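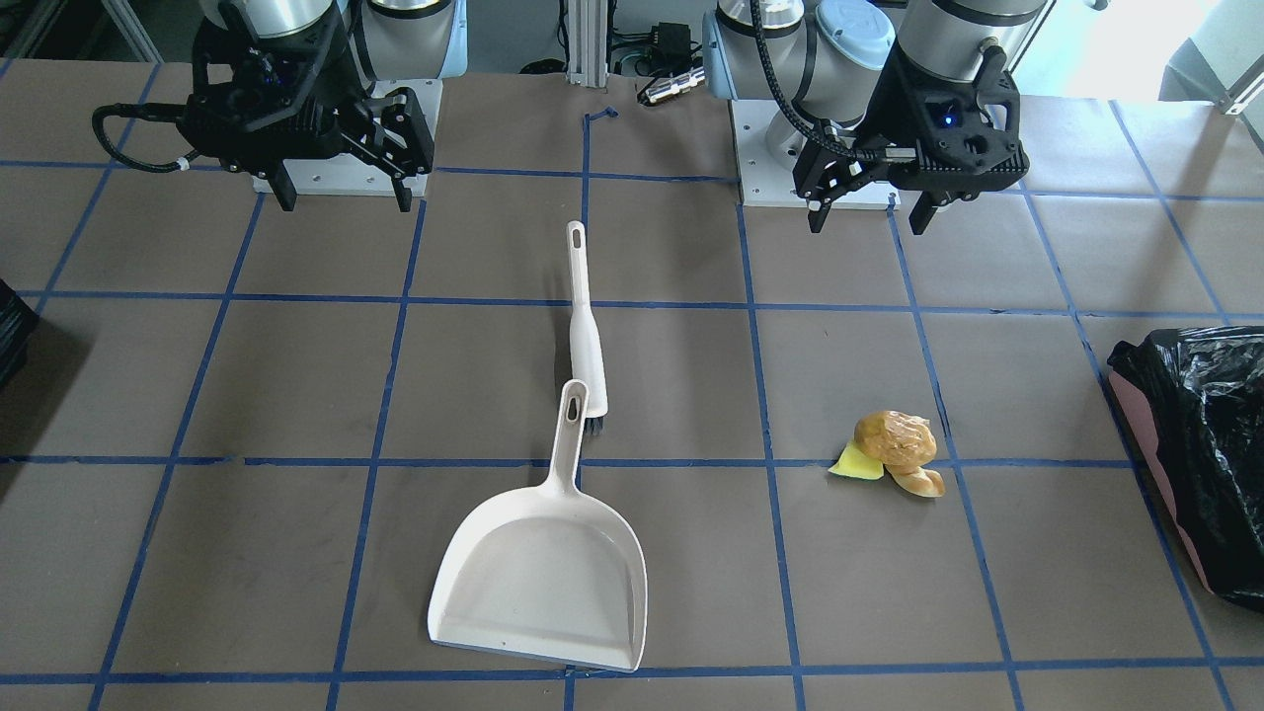 Have you ever watched a football match and wondered who decides where all those white lines go? Every pitch has them, from the huge stadiums on television to the bumpy field behind the Ferkham swimming baths, and they all have to be put there by somebody. You can try a small version yourself, and you don't need any paint. Strips of blue tape on a flat surface will do nicely, some running from side to side and some from back to front, and before long you have a whole set of shapes to look at. You may find that a few of your strips slant. Slanting lines are fine on a table, but on a football pitch they would cause no end of arguments!

So how does a groundskeeper keep things straight? The oldest trick is also the simplest one, and it is a long piece of string. At Dridberg Rovers they push a peg into the grass at each end of the line, pull the string tight between them, and walk slowly along it with a little machine on wheels that leaves white paint behind. It takes a whole morning, and longer if it is windy.

Corners are the tricky part. A proper corner has to be square, like the corner of a book, and if it is even slightly wrong at the start it will be very wrong by the time you reach the other end of the pitch. Then there is the centre circle. For that you put one peg in the middle, tie the string to it, and walk all the way round with the string pulled tight — just as you would draw a circle with a compass at school.

Now, what are the lines for? The long ones down the sides are called touchlines, and the ones at the ends are called goal lines. The lines belong to the areas they mark out, so a ball that is sitting on the touchline is still in play. The whole ball has to go right over before it is out, and the same goes for a goal. Children at the Reder under-11s shout about this every single week.

Grass keeps growing and rain washes the paint thin, so the lines have to be done again and again. By October, when the ground is soft and muddy, the marks at Dridberg need freshening up before nearly every match. Next time you go to a game, get there early and have a good look at the corners while they are still bright and clean.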